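Predstead open day, quick notes before I forget everything

August 14, 2025

Got back late, typing this on the couch, sorry for the mess. Went to the open day at the Predstead works, the old pottery buildings behind the rail yard. Free entry, sign in at the gate, sticker on your shirt. Mine said 242 and fell off in the parking lot.

Parking bad. Go early. The lot by the kiln shed was full before ten and the overflow is a field, fine in dry weather.

First stop was the glaze hall. Hot, loud fans, nobody's idea of a summer outing but I loved it. They fire over 3,000 pieces in a normal week and you could stand by the rail and watch the trolleys go in. The guide talked fast and I missed half of it. Something about the blues being fussier than the browns. Wrote down "cobalt, ask later" and never asked.

Then the seconds shop, where most people clearly wanted to be. Boxes on the floor, elbows out. I got 4 side plates with pinholes in the glaze and a saucer with no cup. Cash or card, bring your own newspaper becuase they ran out of wrapping.

After that the long corridor to the Ultance rooms, which is where they keep the tableware tryouts. Small white rooms, white tables, dishes set out and put into racks. This was the part I came for. All different plates, none of it a matching set, and I like that much more than a showroom table with everything lined up. 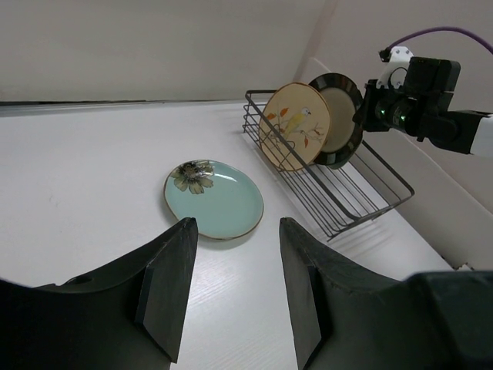 My favorite was the bird plate. Cream, tan rim, yellow and gray bird on a thin branch with orange and red leaves. I would have bought it on the spot but the things in the Ultance rooms are not for sale, I checked with two different people. The turquoise one with the thin gold rim is more my sister's taste. Flower up near the edge in olive green and brown, very quiet. Looks good on a white table, not so sure about our yellow kitchen.

Also liked the black wire rack. Plain thing, thin rods, bars along the bottom. Ours at home is plastic and has gone a color I won't describe. Looked for a wire one in the shop on the way out, no luck, they only had mugs hooks and trivets left by then.

Darker plates too, brown-black rims with a cream middle. The streaky rim is the kind of thing I'd usually walk past, but next to the pale green dish it looked great. Square dish, rounded corners, little cluster of dots. Would use that for olives. Or keys, lets be real.

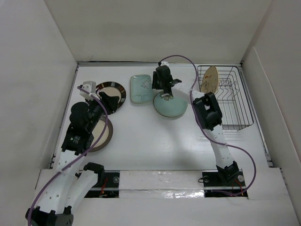
Plates, the square dish and the wire rack in the Ultance rooms, Predstead open day.

Lunch was the Huỳnh truck in the yard. Long line but it moved. Had the lemongrass chicken roll, ate it on a wall. Good. Get the pickles on the side or they soak the bread.

Afternoon was a slide talk from the Tosov people on clay bodies - too technical for me and the room was stuffy. Left after the part about shrinkage. The handout is decent though, drying times and a list of suppliers on the back.

Practical stuff. Flat shoes, the yard is cobbles. Restrooms by the gate only. Last tour goes in at 3 and they mean it, there were people turned away. Strollers ok in the Ultance corridor, not in the glaze hall. Next open day is supposed to be spring, no date yet, check the board at the gate.

Saucer is already in use under a plant.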